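Chores by machine: where things stand

Hisgate has been running household and shop-floor tasks with robot arms since last May. This page collects what we have so far on soft goods, meaning bags, cloths and anything else that changes shape when you touch it. Boxes, bottles and trays have their own page.

The question we get most often is whether a machine can do this kind of work yet. The short answer for boxes is yes, on most days. For soft goods it is no, or only with a person standing close enough to help. A cardboard box keeps its sides where they were. A cloth bag folds, slumps and slides, and the arm has to deal with a different shape each time it comes back to it.

Our list of chores came from two places. The household half was put together in Pledstead, where people wrote down what they did in an ordinary week. The shop-floor half came from the packing room at Verschueren, where bags are opened, filled and set upright by hand all day. There are 108 tasks on the combined list, and 88 of them involve fabric at some point. We had not expected the share to be that high.

Bag work

Two arms on a cream fabric bag, one gripper pushed in at the front and the other arm at the opening. Bags are a two-handed job for people too. 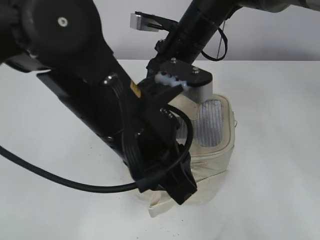 Britt-Marie Hedlund wrote in to say that she would not pay for any of this until it could do the whole errand. Opening a bag is the easy bit, in her view. Somebody still has to decide what goes at the bottom, notice that the eggs are in there, and carry the thing to the car – and if a person has to stay for that, the person may as well open the bag.

We agree with most of that. The packing room told us something similar on a Thursday visit, although their reasons were different. A packer there handles a bag without looking at it and is already reaching for the next item. Any machine that stops the line to think about a handle is in the way, however neatly it finishes.

Where we disagree is on the value of the small steps. Holding a bag open is dull work and hard on the wrists over a full shift. An arm that did only that, and did it every time, would be worth having beside a packer. It would be less use in a kitchen, where the bag gets opened once and then sits on the floor.

Next on the list

Pillowcases and drawstring sacks, then zippers. The zipper tasks will be run at Fevbridge, which has the better table for it. Laundry folding stays on the list but has no start date – there are two open problems with thin fabric that we want to settle first.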